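Folding a Sweater with the Rurton Pair: A First Session

The Rurton hand grippers come as a pair, one for each hand, and the idea is that you do your chores with them so a robot can learn the chores later. The starter kit runs to 17 pages of manual, of which three concern folding. I have condensed those here and added what I learned by being bad at it.

Before you start, charge both units and clear a flat surface with some give. A mat on a bed works well. Glass tables do not, as the fingers skate. 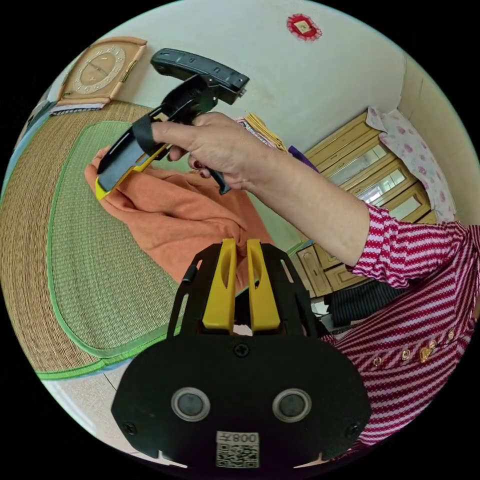
Strap fit comes first. Too tight and your hand goes numb by the second sleeve, too slack and the whole tool sags at the worst moment. Run the strap across the fingers, with the handle sitting in the palm, and try a few squeezes in the air. Nail polish is perfectly safe, dark red included, whatever the manual's stern page on hand preparation may suggest.

Step 1. Spread the garment and smooth it with closed fingers.

Step 2. Take hold at a cuff or hem. Thick edges forgive you. Flat fabric bunches and slides off.

Step 3. Lift slowly, carry the edge across, lower it, and only then let go. Pause for a count of five between folds so the software can find the joins. 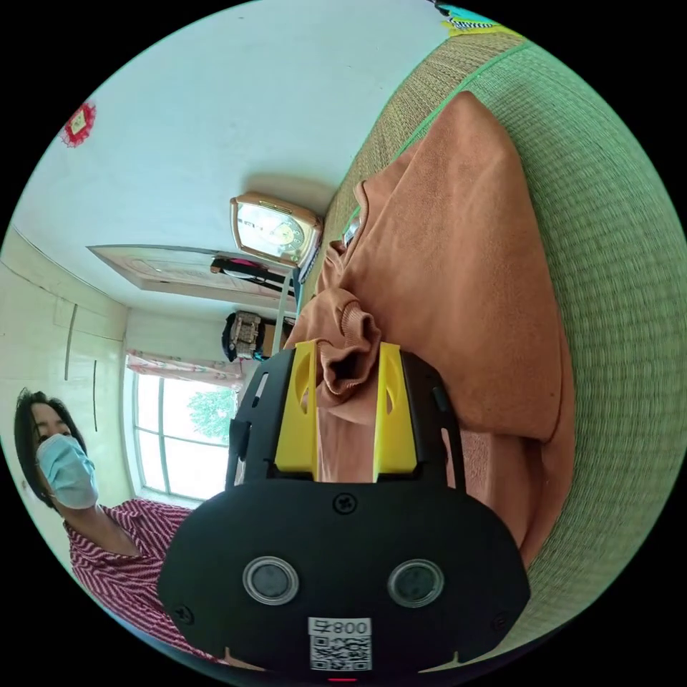 Jocelyn Penner wrote in to say that the pause is too long and that she gets clean recordings with a count of three. She also finds the Basell pair lighter on the wrist, though she sent hers back over the squeak. I tried three. The software merged my two sleeves into one heroic gesture, so I have gone back to five.

Step 4. Bring in the second hand for the body of the sweater.

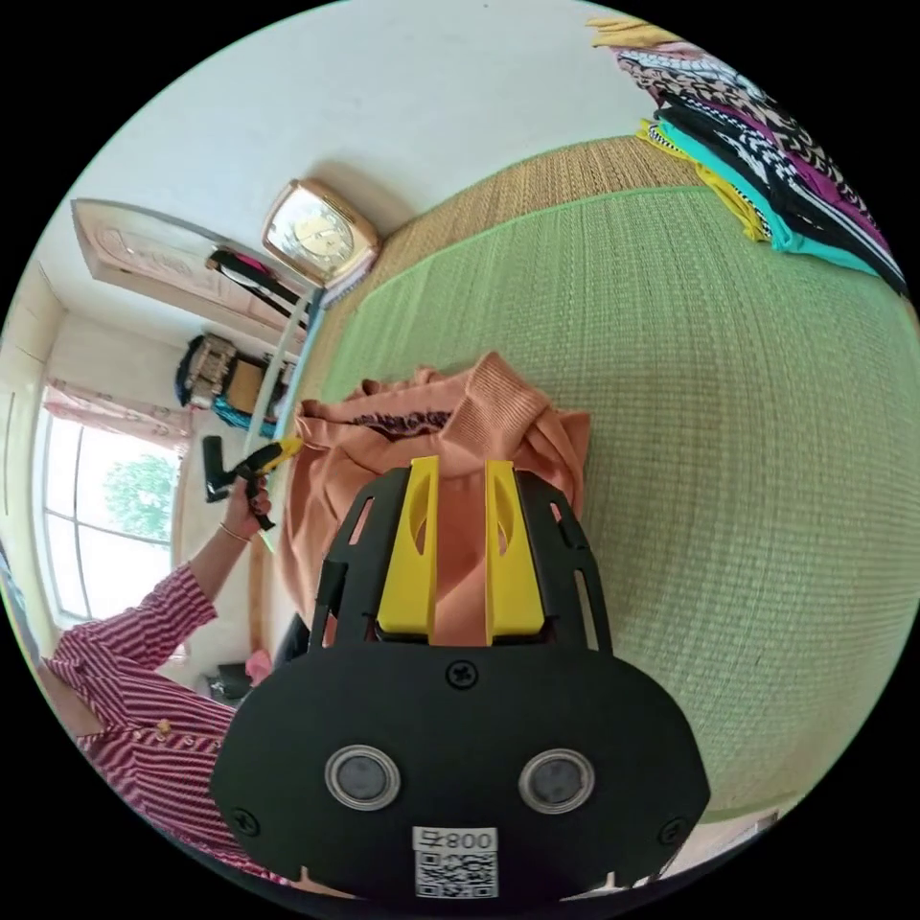
Two-handed work is where the Rurton earns its price, and where you will look silliest. Let one gripper hold the knit while the other comes down toward it from above, tip first. Keep the tips a little apart on the approach or they will click together like knitting needles.

Step 5. Press the finished fold flat, set both grippers down and stop the recording. My first sweater took 63 attempts, and I still refold it by hand.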